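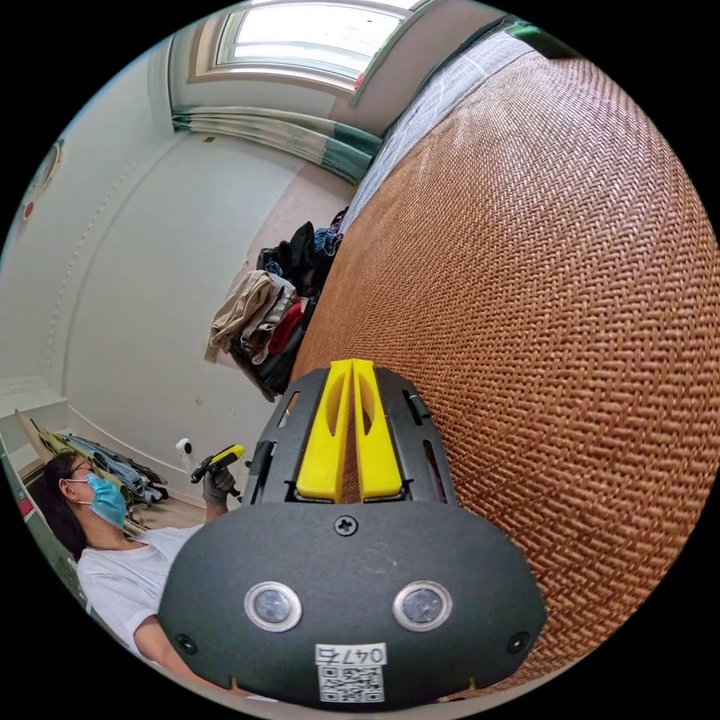 Sourdough starter smells like nail polish remover. Toss it?

Asked by Zanele Joubert in Bread & Baking
Viewed 1152 times

My starter is three weeks old and lives on top of the fridge. I feed it every night before bed, equal parts flour and water, and by morning it has risen, collapsed and started smelling like a salon. My husband has asked me to keep it in the garage. Is it dead, or just rude?

3 answers

Wian Modise
Hungry, not dead. It's June and the top of your fridge is warm. Keep a spoonful, feed it five times its weight in flour and the same in water, and move it somewhere cooler. Mine smelled like that for most of a summer and still made decent bread — decent by my standards, so adjust accordingly.
Marked helpful by 3

Güven Yaman
throw it out and buy yeast. $2

Nosipho Baloyi
What Wian said, but twice a day if your kitchen runs hot. A bit of rye perks it up too. Pink or orange streaks, or any fuzz, and it goes in the trash, jar and all if you're squeamish. Gray liquid on top is fine, stir it in or pour it off. I pour it off. It tastes the way it looks.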